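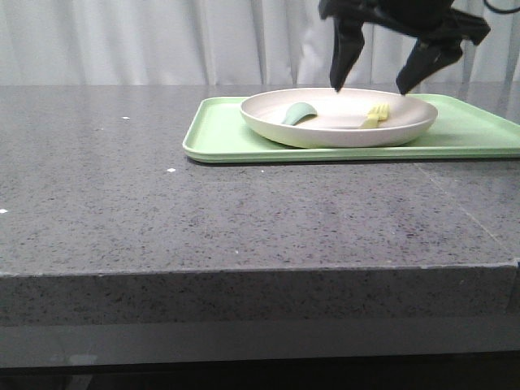
A light green tray on a dark speckled counter.

Tornora Recipe Cards - README

Hello, and thank you for downloading Tornora. This is a collection of 1,856 home recipes, typed up from handwritten cards, church cookbook pages, the backs of envelopes and one very greasy wall calendar. Most of them come from families in and near Peltham, and the largest single batch is the Marchetti box, which has its own folder because the cards in it refer to each other so often ("do the onions like in Wednesday soup") that splitting them up made a terrible mess.

What's in the download

recipes.csv - one row per recipe, with title, ingredients, steps, servings and source
marchetti/ - 247 cards from the Marchetti box, also included in recipes.csv
units.txt - our list of household measures and what we think they mean
notes.txt - remarks written in the margins, matched to recipes by card number

Everything is plain text in UTF-8. If your spreadsheet program turns "1/2 cup" into the second of January (mine does, every single time), import the ingredients column as text and you'll be fine.

How the cards were typed

Vaughn Abernathy and I did the typing over two winters, mostly in the evenings. We kept the original wording wherever we could read it, including the spelling, so you'll meet "bisquits" and "tumeric" and a "cassarole" or six. A cleaned-up title is in the title_clean column if you need to search. Words we couldn't make out are marked [unclear], and if we had a decent guess it follows with a question mark.

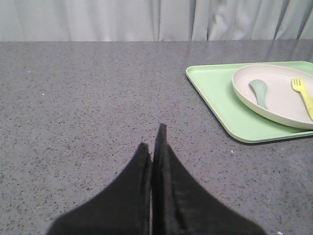
Quantities gave us the most trouble. Plenty of cooks wrote "butter the size of an egg" or "flour till it feels right," and we left those alone in the ingredients column. The amount_guess column gives a modern measure where Vaughn and I agreed on one, and is blank where we didn't. Please don't bake a wedding cake from amount_guess without trying a small one first!

Oven settings were nearly as bad. "Moderate" and "quick" are kept as written, and we haven't converted them to degrees. A few cards say only "bake," and that's all you get.

Known problems

The pickle and canning recipes are old, and we haven't checked any of them against current safety advice. Read them for pleasure, and use a tested recipe for your jars.

There are 30 pairs of near-duplicates, mostly molasses cookies. I kept both of each pair on purpose - the small differences are the fun part - but they're flagged in the dup column if you'd like to drop them.

Card numbers skip here and there where a family asked us to take something out.

Using and sharing

Cook from it, print it, teach with it, put it in your own project. We only ask that you mention Tornora and leave the source column in place, so the families keep their credit. The search page on Uneck uses this same file, though it can lag behind the download by a version.

Corrections are very welcome, especially from anyone who can read the Marchetti handwriting better than we can. Send the card number along with your reading, and I'll add it to the next version.

Otis Haverford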